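When the Vendor Goes Dark: Business Interruption Cover Beyond Your Own Walls

Most small firms insure against the loss of their own premises. Far fewer have considered what happens when the loss occurs at someone else's. A payroll processor, a warehouse operator or a single specialist supplier may suspend service without warning, and the businesses that depend on it can lose income for weeks while their own buildings stand undamaged.

Standard business interruption policies generally respond only when there has been physical damage at the insured location. Contingent business interruption cover, sometimes called dependent property cover, extends that protection to named suppliers and customers. It is usually sold as an endorsement, and its limits are often lower than those of the main policy.

The experience of Kopecký, a kitchenware distributor in Ullach, illustrates the point. In July a fire closed the Hodau packing plant, which handled over 600 of the firm's orders each week. Kopecký had named the plant on its policy 2 years earlier. Its claim was accepted after a waiting period of 7 days, during which the firm carried the loss itself.

"The waiting period deserves as much attention as the premium," says Anežka Šťastný, a commercial broker at Zulomo. She advises clients to review their list of named suppliers at each renewal and to keep monthly sales records in a form that an adjuster can follow.

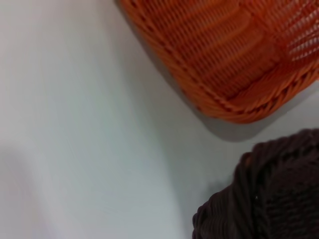
Zdeňka Šimek

Owners should also ask whether the policy covers a supplier's own suppliers. Many do not. Interruptions caused by a power failure or a software outage are commonly excluded and may require separate utility or cyber cover.

Policyholders who change vendors in the middle of a term should notify their insurer in writing and request an amended schedule before the first delivery is made.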